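October, evening

Today we ran the second part of the basket test. Zhiqiang Xie prepared the method in the morning and I had only to follow his sheet. The idea is simple. The policy learns from 200 demonstrations, and then we ask it to sort the toy food on a table which it has not met before. At Amcombe they do the same with 7 objects. We use more, and we do not put them in neat rows.
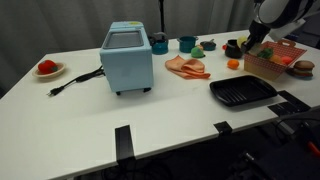
The basket side of the table, with the gripper at the yellow-green toy.

I wrote the result in my notebook before lunch: 76 per cent of the trials good, counted by the strict rule. With the old method, which Zhiqiang calls Yin, we were much lower. The round toys are still the worst. The gripper comes down at a correct place but a little too late in closing, and I believe the delay is in our filter, so I must check this before I blame the training.

In the afternoon I compared the views from the 2 cameras. I prefer the one close to the wrist, because there I can judge the angle of the fingers over the black tray. Zhiqiang prefers the wide one. We discussed it for a long time and did not agree.
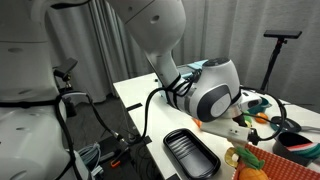

For tomorrow

Ask Letard for the longer log files. Repeat the round toys with the filter switched off. Write to my sister, I have promised it already twice.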